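In defence of the mixed bin

Every Wednesday evening I read the messages of people who are fighting with their own belongings. I help to moderate a small forum called Dritemell, where members write about keeping a home in order, and the question that comes most often is this one: what should I do with the things that do not belong to any group?

The usual answer is more groups. The shops agree, of course. The storage firm Femmont sells a drawer system with 17 kinds of insert, and its rival Zovo will print you a label for each of them. I have owned both. I do not think they are bad products, but I have come to believe that they teach us the wrong lesson.

My opinion is simple. A home needs at least one open bin where unlike things may lie together, and we should stop being ashamed of it.

When I moved to this country I had 6 boxes, and I sorted them with great care. Cleaning things went in one place, paper things in another. After one month I could not find the tape. It was in "paper", because I had once used it for an envelope, and I was looking in "tools". A category is only a memory of what I was thinking on the day I made it. When my thinking changes, the category stays the same and hides my tape.

An open bin does not ask me to remember anything. I look down into it and I search with my eyes. A duster can lie in the same bin as something flat and pale, and no harm comes to either of them. A second bin can stand directly behind the first, and then there is a place to move things to while I search.

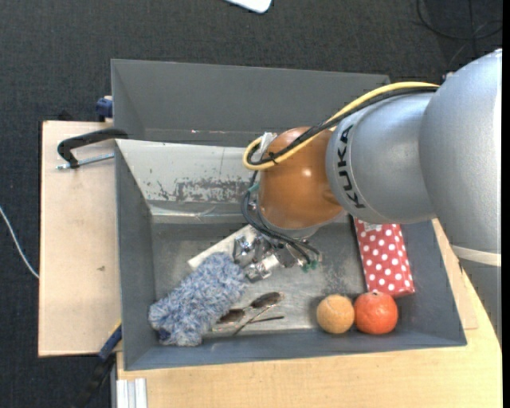 The case against

I want to be fair to the other side. Some members tell me that a mixed bin is only a polite name for a mess - and I admit that it can become one. A forum survey last November received 383 answers, and many people wrote that their bin had swallowed keys, medicine or a passport. These things should never go in. Anything you need in a hurry, or that can hurt a child, deserves its own fixed place.

There is also the question of depth. If the bin is so deep that your elbow disappears, you have made a well, and you will not look at the bottom until you move house. I prefer a grey one with low sides, on a table, at the height of my hands. On the floor it collects socks.

But I do not accept the argument that sorting saves time. It moves the time to another place. You pay on Sunday with your labels, and you pay again each time you put something back and must decide where it lives. With the bin you pay only when you search, and in a shallow one the search is short.

Keep your drawers for the spoons and your folders for the taxes. For the rest, put an open bin on the table and let the neighbours see it.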